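Comment on apprend à un robot à plier un maillot

Salut ! Moi c'est Brenda, et avec Valter et Jacinto je bricole un robot dans un atelier partagé qui s'appelle Prumanness. Il a deux bras, deux pinces, des câbles un peu partout, et une seule mission pour le moment : plier des maillots de foot. Oui, je sais, toi tu le fais en deux secondes (ou alors tu les jettes en boule sous le lit, je ne juge pas !).

Pour un robot, un tissu, c'est une vraie galère. Pense à une brique de construction : tu la prends, tu la tournes, elle garde sa forme. Un maillot, lui, change de forme dès qu'on le touche. Il glisse, il se froisse, il cache ses manches à l'intérieur. Il n'est jamais posé deux fois pareil !
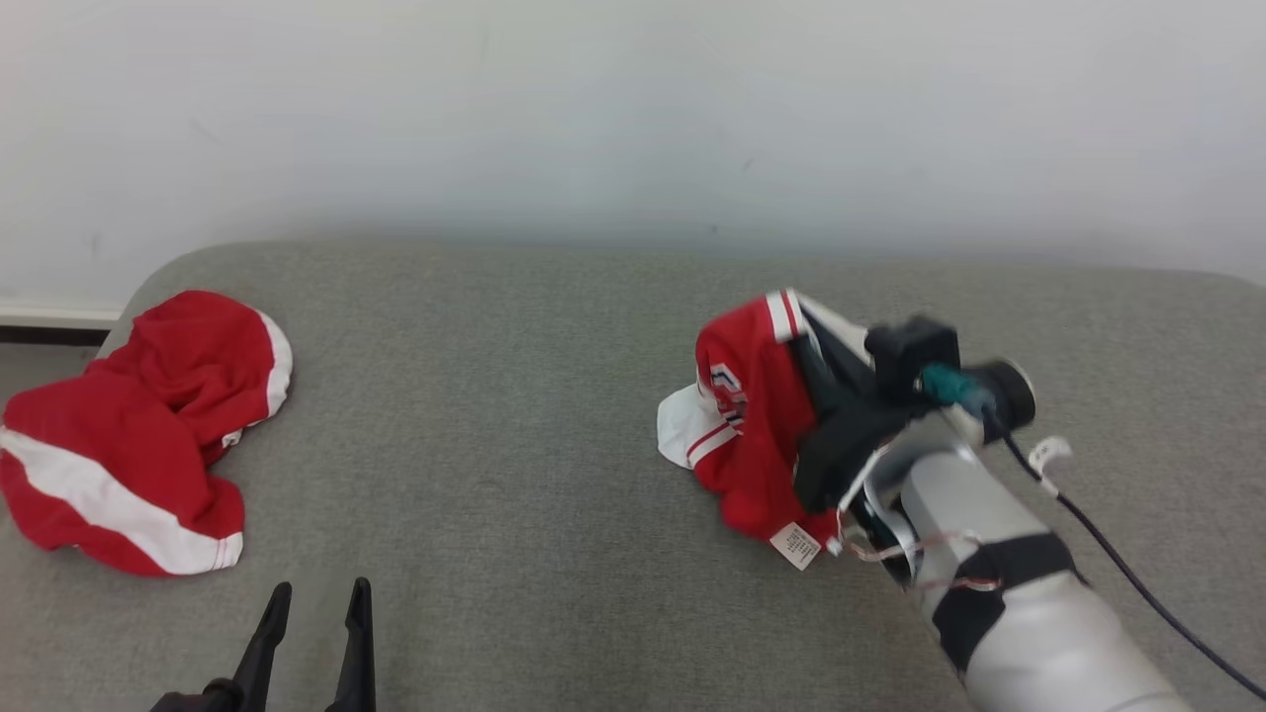
Alors comment on fait pour qu'il apprenne ? On pourrait lui écrire une liste d'ordres, du genre « avance de 10 centimètres, ferme la pince, monte ». On a essayé au tout début, en novembre. Ça marchait tant que le tissu était exactement à l'endroit prévu, et dès qu'on le décalait un peu, la pince attrapait de l'air. Valter a ri pendant toute la soirée.

Maintenant, on lui montre. Quelqu'un guide les bras à distance et plie le vêtement avec les pinces, pendant que l'ordinateur enregistre tous les mouvements et ce que voient les caméras. Après, on recommence. Et encore. On en est à 400 pliages enregistrés, dont 60 faits par Jacinto en un seul week-end (il rêvait de manches, le pauvre). L'ordinateur compare tout ça et cherche ce qui revient : quand le tissu ressemble à ceci, la pince va plutôt par là.

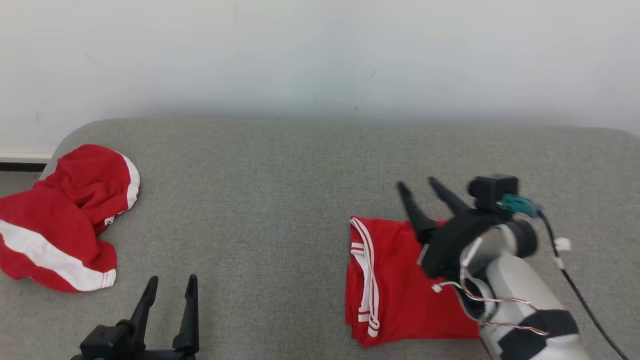
Un vêtement rouge plié à droite, un autre encore en tas à gauche.

Au fait, tu sais combien de doigts tu as à chaque main ? Cinq. Chaque pince en a deux, et ils ne sentent pas grand-chose ! Toi, tu sens tout de suite si tu tiens une seule épaisseur de tissu ou deux. Essaie les yeux fermés avec ton tee-shirt, tu verras, c'est facile.

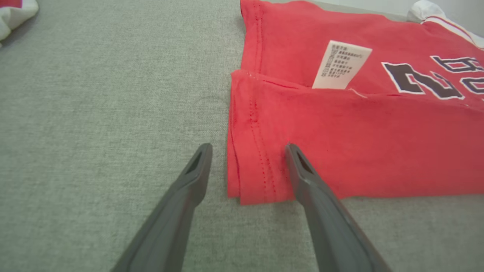 Notre robot doit donc se débrouiller surtout avec ses yeux. Une caméra en hauteur regarde tout le plan de travail, et celles des poignets regardent de tout près. De près, on remarque des détails très utiles : la petite étiquette blanche qui dépasse entre deux épaisseurs, les coutures le long du bord, le gros 2 bleu marine couché sur le côté. Ce sont des indices, un peu comme les coins d'un puzzle. Si tu vois le numéro de travers, tu devines dans quel sens est tourné le maillot !

Tu peux jouer au robot chez toi. Prends deux pinces à cornichons, une dans chaque main, et plie un tee-shirt sans jamais le toucher avec les doigts. Hayley, qui a 10 ans et qui vient souvent à l'atelier, a mis 32 secondes. Moi, beaucoup plus, et je ne te dirai pas combien !

La prochaine fois, on s'attaque aux chaussettes.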